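Bramstead Group Issues Site Rules for Hand-Held Gripper Recording

The Bramstead robotics group has published a code of practice for sites where people record manual tasks with hand-held grippers, the tools used to gather training data for robot arms. The code takes effect in July and applies to member companies and to any contractor recording on their behalf.

It has 14 rules. Most deal with the room and the people in it, an area the group says its earlier guidance left to each site. Two members, Kornia and Podach, tested the draft over a period of 7 weeks and logged 1,263 recording sessions between them. Of those, 206 were marked for follow-up under the draft rules, most often for missing consent forms or for items left in a walkway.

Under the final text, every site must keep a signed consent form for each person who could be recorded, including staff who are only passing through. Operators must stop after 40 minutes and rest their hands before starting again. Both grippers in a pair have to be checked at the start of a shift, with the result written in a log kept at the site.

Mbwambo, a contractor that records in shared offices, had asked for an exemption from the consent rule for people in the background. The group turned down the request but agreed that one form may cover a person for a full month.
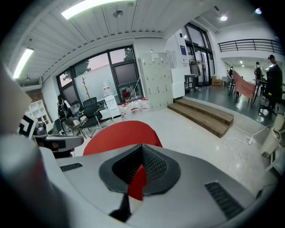
Floor safety takes up four of the 14 rules. Operators often watch their hands and the task, so the code asks for a clear path between work areas and a walk-through before each session. Cables are to be taped down or moved to the wall, and the rule covers loose runs like the white ones tangled across the floor near the base of a raised platform. Steps up to a platform need a marked edge if operators will use them while carrying grippers.

Sites that already record have until the end of the year to update their paperwork. The group plans to review the rest limit after its first round of site visits.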